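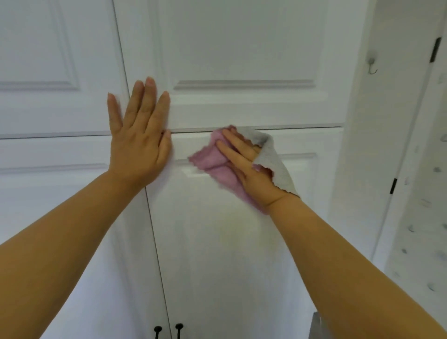 Figure 3. Wiping a painted door front with a folded cloth, free hand braced flat across the join between doors.

3.2 Cleaning of paneled door fronts

Tall storage fronts made up the largest continuous painted surface in most of the homes in the study, and they were also the surface on which the written cleaning instructions agreed least with what participants did. The instructions distributed with the Pilurmont care sheet treat a door front as a flat plane to be wiped from top to bottom. Paneled doors are not flat. Each has a field, a molding that borders the field, and an outer border of rails and stiles, and a stack of doors in two rows adds a horizontal gap between the rows and vertical seams between neighboring doors. For the analysis we therefore divided the front into four zones: field, molding, rail and stile, and gap. The last of these covers the door edges facing a gap or seam as well as the strip of face directly next to it.

The zones were marked on a paper outline of the front and not on the doors themselves. A trial with removable tape in the first homes visited was abandoned when participants began to wipe up to the tape and stop.

3.2.1 Procedure

Sessions were held in 30 homes. In each, one adult who normally did the cleaning was asked to wipe the front of a painted cabinet or wardrobe as they would on an ordinary cleaning day. The request was read from a card and was not expanded on. Participants supplied their own cloths and, where they wanted one, their own cleaning product. Water was taken from the nearest tap. No session was timed against a limit, and participants decided for themselves when the front was finished.

An observer recorded each stroke as a line on the paper outline, with a tick at the starting end. A stroke was defined as one continuous movement of the cloth in contact with the surface, ended by a lift, a reversal of direction, or a pause long enough for the observer to say the word "stop" silently. This last criterion was taken from earlier work on table wiping by the same group and was kept for consistency, although it is coarse. Short back-and-forth scrubbing on one spot was coded as a single event and marked with a circle.

Three further items were noted for each stroke: whether the cloth was folded or bunched, which zone the leading edge of the cloth was in at the start, and whether the other hand was in contact with the front. Contact was coded as braced when the palm or the heel of the hand rested on the surface, and as light when only the fingertips touched it. Figure 3 illustrates a braced posture. The open left hand spans the seam and the gap at once, so that it bears on more than one door, while the right hand works just below the gap on the upper part of the lower door.

The second observer, Gerardo Morelli, coded 6 of the sessions independently from the first observer's position in the room. Disagreements were concentrated in the gap zone, where a stroke along the top rail of a lower door could be read as belonging either to the rail or to the gap. The rule adopted was that a stroke belonged to the gap if any part of the cloth crossed the edge of the door. Outlines coded before the rule was written were coded again.

3.2.2 Grip and cloth

Participants folded the cloth, bunched it, or did both in the course of one session. A folded cloth presents a larger area to the field and gives even contact over a flat surface. It bridges the molding, however, and leaves the inner corner of the profile untouched unless a fingertip is used to push the fabric into it. A bunched cloth enters the profile more readily but makes narrow, irregular contact on the field, and on glossy paint it leaves streaks that participants tended to notice and go back over.

The mixed case was frequent enough to require its own code. In the mixed grip, part of the cloth is gathered under the fingers and the remainder is wrapped around the hand or left to hang. The gathered part does the wiping. The hanging part is often treated by participants as the clean side and is turned inward later in the session, but it also trails over the surface already wiped, or over the surface below that has not yet been wiped, and it can carry loosened dust from one to the other. We coded this as secondary contact and drew it on the outline as a broken line. Secondary contact was most common on lower doors, where the arm is angled down and the loose end of the cloth swings toward the face.

Thin cloths were refolded more often than thick ones. Participants using terry toweling seldom refolded at all and instead rinsed the cloth when it looked dirty. The type of cloth was not controlled, and the difference may reflect habit in the household as much as the properties of the fabric.

3.2.3 The bracing hand

The role of the free hand was not part of the original design and was added after the pilot visits. Doors hung on sprung hinges move when pushed near the hinge side and rattle when pushed near the free edge. Participants responded by placing the free hand on the door being wiped, on the neighboring door, or across both. The third placement steadies the two doors together and lets the wiping hand pass over the seam without either edge lifting.

Bracing has a cost. A palm on a painted front leaves a mark of skin oil, and on white or pale paint in satin finish the mark can be seen from the side under a low light. Participants who braced with the full palm generally did so at a comfortable height, between the chest and the face, and kept the hand in place through several strokes before moving it. The area under the hand was then wiped last, or was left. On the outlines this shows up as an island with no strokes in it, usually at or near the horizontal gap, with dense coverage on all sides. Observers had at first taken these islands for recording errors.

Light contact left smaller marks but steadied the door less, and strokes made with light contact were shorter. A few participants opened the door slightly and held its edge from behind. This removed the problem of marks altogether, although it required the cabinet to be approached one door at a time, and it was rarely kept up for a whole front.

3.2.4 Coverage by zone

The observers recorded 199 strokes that started in the gap zone across all sessions. These were unevenly distributed between homes. Several outlines had none, and in those sessions the gap was crossed only by long vertical strokes that carried on from the upper door to the lower without following the edge. A vertical stroke of this kind cleans the face on either side and deposits what it has gathered on the top edge of the lower door, which projects into the gap as a narrow ledge. Inspection with a dry white swab after the session regularly picked up gray dust from that ledge on fronts the participant had declared finished.

Molding received less attention than the field but more than we had expected from the interviews. The lower horizontal run of each molding faces upward and holds dust, and participants appeared to know this: strokes along the lower run were more frequent than strokes along the upper run or either side. The corners, where two lengths of molding meet at a miter, were mostly passed over. Where they were cleaned it was nearly always with one wrapped fingertip, and nearly always on the upper doors.

The field was covered in every session. Order varied. The largest group worked the upper row from left to right and then the lower row in the same direction. A smaller group finished each vertical pair of doors before moving sideways. The second order meant fewer changes of stance, while the first kept drips above surfaces that had yet to be wiped. Neither order was associated with fewer missed areas, and the islands described in 3.2.3 appeared under both.

Handles and knobs were excluded from the zone analysis. Not all fronts had them, and where present they were wiped separately, usually at the end and often with a different part of the cloth.

3.2.5 Finish and wear

Paint wear was examined in a separate bench series on sample panels supplied by Gesent, a door shop that finishes its fronts in sprayed waterborne enamel. Each panel was wiped for 1,000 passes with a damp cloth under a fixed load. The field showed a slight gain in gloss. Wear to the primer was found only on the outer arris of the molding, where a folded cloth bears on a line and the full load is carried by very little paint. Panels wiped with a bunched cloth showed the same wear over a wider band and to a lesser depth.

Transfer of these results to the home should be made with care. The bench load was constant, while the pressure applied by hand rises at the start of a stroke and again wherever resistance is met – at the molding and at door edges in particular. The panels were also fixed to the bench and could not give under the cloth as a hung door does. The Võ rubbing frame used for the series allows a sprung mount, and a repeat with the panels hung on hinges is planned for October.

3.2.6 Changes to the instruction sheet

On the basis of the outlines, the sheet used in the second phase (the Jonevley version) was altered in two respects. It now asks the reader to run the cloth along the top edges of the lower doors before wiping their faces, and to move the supporting hand at each door and wipe the place where it rested. The advice to fold the cloth was kept. The line drawing of a flat door was replaced by a paneled one, with the lower run of the molding shaded. Results from the second phase are reported in Section 4.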